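Lab notebook, grocery task
March, morning session, started a bit after 9

OK, picking up where I left off, because the last page ends with me writing "GRAPES???" and nothing else. Ekrem read it over my shoulder and laughed, fair enough.

The Hallamdale round wants us to move five kinds of produce from a display into a shopping basket, with 11 minutes on the clock. Pumpkin is easy now (big, ribbed, grips itself, I love the pumpkin). Grapes are the one item where our club keeps throwing points away. Last month we were closing the hand on the middle of the bunch at the same speed we use for everything else, and half the time the whole thing slid out of the fingers and back onto the slats.

So this morning's change: I slowed the final close of the right hand to 30 percent and moved the grasp point up toward the top of the bunch. Hülya did the teleop and I sat with the laptop and called out the finger currents, which she says is like being driven around by a very nervous uncle. The left hand's job is to go to the basket early and stay there. I wasn't sure about that at first, but it saves the torso from twisting later on, and I'm coming around to it!

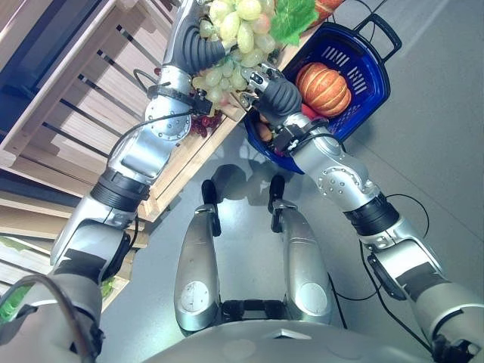
2 min read

The pale green bunch is up off the shelf there with the right hand on it, and the left is already in the blue basket with the pumpkin. You can also see how near the two hands get to each other. I want more room between them, so next session the left one goes a bit further out over the basket before the right starts its lift.

Saved the good one as episode 622. Hülya, please don't rename it this time, the Rusarton script looks for the number and falls over if there's a word in it.

Stuff to sort out:

Wrist cable on the right arm. The loop is bigger than I like. Ekrem wants to clip it down along the forearm, I want to see the wrist go through its full turn first.

The little dark red bunch. Same grasp settings or its own? I say its own, Ekrem says try it and see. We have time for 2 tries each before lunch.

Rules sheet: does a grape that drops off in the basket still count? Emailed Sugiyama, no answer yet.

Batteries on charge, back at it at 1:15.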